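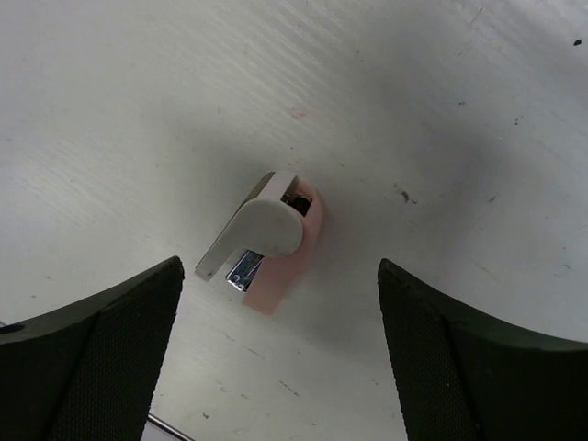
Plollbridge stationery fair, Saturday

The ticket was nine hundred pence if you booked ahead, which the website insists on writing as "900p", as though that made it cheaper. I went with Marjan Karimi, who buys office supplies for a college and gets in free. I paid.

The leaflet promised "the future of the desk". I have been to enough trade fairs to know that the future of the desk is usually a notebook with a different elastic on it, and so it was. The first aisle had four stands of them. Dikidby had the largest, with carpet and a coffee machine, and was launching a paper it calls "slow". I asked what was slow about it. The young man said it was more of a feeling. It took fountain pen ink well enough, I'll give it that, but so does the pad I get at the supermarket for a third of the price.

Small things are in this year. Small staplers, small hole punches, small scissors that wouldn't get through a cereal box. Svenja Voß gave a talk at eleven on "the compact workspace" and claimed that people with less room on their desks think more clearly. She had a slide for this but no source. When someone near the front asked for one, she said the research was ongoing. My own view is that a mini stapler is handy in a pencil case and a nuisance anywhere else. You get through four sheets, perhaps six if you lean on it, and the staples are a size the corner shop doesn't keep.

The best hour was at the back of the hall, where the repair people had been put next to the toilets. Mattes Brandes mends old desk staplers and typewriters and had brought a case of springs to sell. He told me 2,828 staplers had come through his workshop since it opened, and that most of them only needed a jam clearing. I can't check the figure, but he had a ledger with him and let me leaf through it. He was also the only exhibitor all day who talked a customer out of a purchase.

Lunch was a cheese roll and I would rather not discuss it.

In the afternoon Brernusora gave a demonstration of refillable glue. The idea is sound. The refill pouch costs more than a new stick from anyone else, and the pouch can't be recycled where I live. Kalliopi Lazarević, on the stand, was frank about this and said the price should come down when they sell more. We'll see. Todorova's pencils, two stands along, were plain, sharp and reasonably priced, and had hardly anyone looking at them. I bought a dozen.

The organisers put attendance at 1,040 by three o'clock. It didn't feel like it, and the queue for the cloakroom was mostly exhibitors. Marjan thought it was better than last year and has ordered a lot of envelopes. The bus back to the station runs twice an hour and the stop is on the far side of the car park, so leave time for that if you go.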